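I'd been told to look for the yellow door on Joseck Road, and I still walked past it twice. When I did get in, Sheyla Ñahui was on the phone, waving me towards a kettle and mouthing "sorry" at me. She is standing as an independent for the Espinoza ward seat, she has no agent, and her campaign office is the back half of a shop that used to sell curtains.

"I lost by 92 last time," she said, before I'd even got my notebook out. "So I may as well say it first, because you were going to ask."

I was, to be fair. She went into that count thinking she'd be lucky to get 300 votes and came out with 554, which put her second and frightened the life out of the two bigger parties. Both have been very friendly to her ever since. Has either of them offered her a place on their ticket?

"One did. I'm not saying which one. They bought me a very nice lunch and I had the fish."

And she said no?

"I said I'd think about it, then I went home and thought about it, and then I said no. They wanted me to drop the bus thing."

The bus thing is the number 13, which stopped running up to Hirnetti after six in the evening. If you live up there (I did, for two damp years) you know what that means for anyone on a late shift.
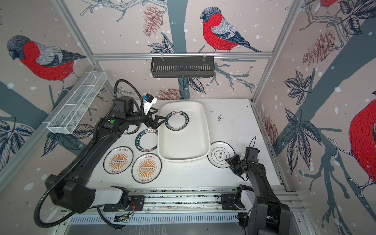
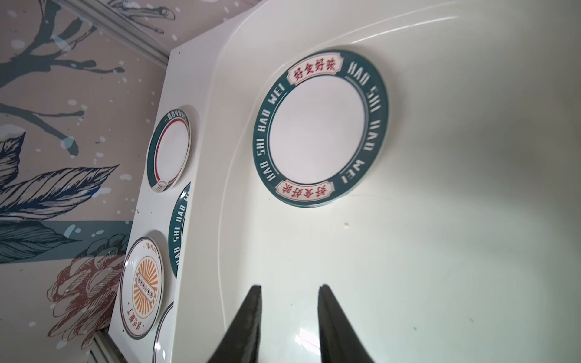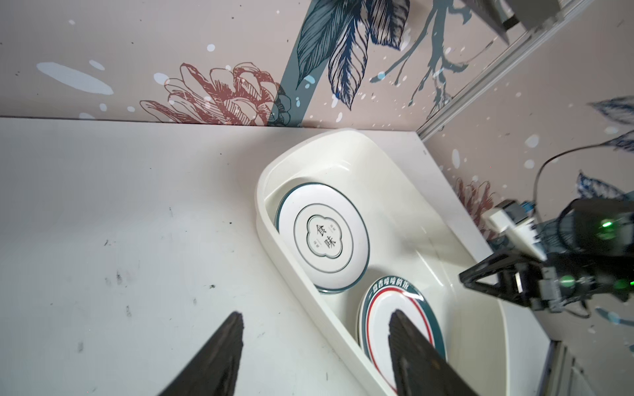

The first time I heard her speak was at a hustings in September, and she was awful. She'd admit it herself. She read the whole thing off a sheet, very fast, and sat down before anyone clapped. These days she talks with her hands and whatever is nearby, so I got the Espinoza ward boundary explained to me as a table edge, with the new estate at Prirnurent as the big flower on the pink wall just over it, left of the middle. "You're there, on the flower, and the polling station's down here," she said, tapping away. "Who drew that? Have they ever tried crossing that road with a pushchair?"

I asked whether she really thought one councillor could get a bus back.

"On my own, no. But the vote on the transport budget was tied last time and the chair had to settle it. One more person in that room matters quite a lot."

She's less sure-footed on housing. I pushed her twice on the Prirnurent second phase and twice she told me she wanted to read the drainage report first - a fair answer, but she's had it since the spring. When I said so she laughed and went a bit red.

"All right. I've read half of it. It's very long and it's mostly about pipes. Ask me again next week and I'll have a proper answer for you."

I've put it in my diary.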